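# Sorting Hats into Clear Bins: A Small Storage Study

Ebise Tsegaye
Design for Everyday Spaces, final report, 12/24/21

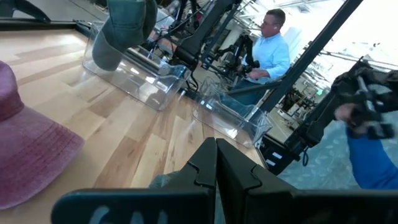 ## 1. What the project was for

The costume store at Kimbridge lends hats to student plays, the film club and anyone who fills out a slip. When I started in October, the soft hats were all in one deep cardboard carton under the coat rail. To find a particular cap you had to take most of the others out, and they usually went back in whatever order they came to hand. Brims got bent. Two bucket hats had a crease across the top that steam did not take out.

My question was simple: does sorting soft hats into small clear bins make them quicker to find and keep them in better shape than one big carton?

## 2. Materials

- 31 soft hats from the store, mostly baseball caps and bucket hats
- Clear plastic bins with rounded corners, a thick rim and a sloped front
- A wooden table to sort on
- Paper labels and a soft pencil
- The loan slips for the term

I looked at two kinds of bin. The Pelia bin has a lid and stacks well, but the lid has to come off every time, and people leave it off. The Skevitura bin is open with a sloped front, so you can reach in from the side you are standing on. I chose the open one. Dust was my main worry with it, and I come back to that in section 6.

## 3. How the hats were grouped

I tried color first. It looked nice on the shelf, but borrowers did not ask for hats by color. They asked for "a baseball cap" or "something floppy." Faded hats were also hard to place. A mauve-pink bucket hat could go with the pinks or the purples, and a teal-green cap went back and forth between green and blue depending on who was putting it away.

The second try was by shape, with caps in one bin and bucket hats in another. This worked better and I kept it. Knit hats stayed out of the study because they can be folded any way you like.

## 4. How each hat goes in

Caps and bucket hats need different handling.

**Caps.** I put these in upside down, crown toward the bottom of the bin. The bill stays clear of the weight of the others and you can read the size on the sweatband without lifting the cap out. Nesting them bill over bill takes less room, but the one at the bottom gets flattened.

**Bucket hats.** These were laid flat on the table first so the brim could be smoothed out by hand, following the stitching around it. Then they went in with the brim level. If the brim is pushed up against the wall of the bin, it keeps the curve.

A worn cap with a soft crown folds in on itself if it is dropped in. It needs to be lowered in and let go near the bottom.

## 5. Test and results

Voicu Hall let me use its front room for the timing test. I asked borrowers to find one named hat, first in the carton and later in the bins. Each person did it 3 times with each setup. I did not tell them where anything was.

With the bins, people went to the right one straight away and mostly found the hat by looking through the side before reaching in. With the carton, they began pulling hats out at once. Nearly everyone left the carton messier than they found it. The bins stayed close to how I had set them up, except that caps were sometimes put back right side up.

I checked the brims again at the end of term. The bucket hats in the bins had no new creases. The two older creases were still there.

## 6. Problems

The clear walls reflect overhead lights, and from some angles the glare hides what is inside. Turning the bins a little on the shelf helped. The labels fell off the plastic twice, so I moved them to the shelf edge.

Dust did settle on the top caps. A cloth over the shelf at night would probably be enough, but I did not test it.

The deep carton also held more. If the store gets another large donation, it will need a third bin for caps.

## 7. Recommendations

1. Keep sorting by shape.
2. Store caps crown down and bucket hats flat.
3. Put a drawing of both positions on the shelf for people returning loans.
4. Leave a bare stretch of table next to the shelf so hats can be laid out before they go in.

The loan slips and my timing sheets are in the blue folder at the Kimbridge desk.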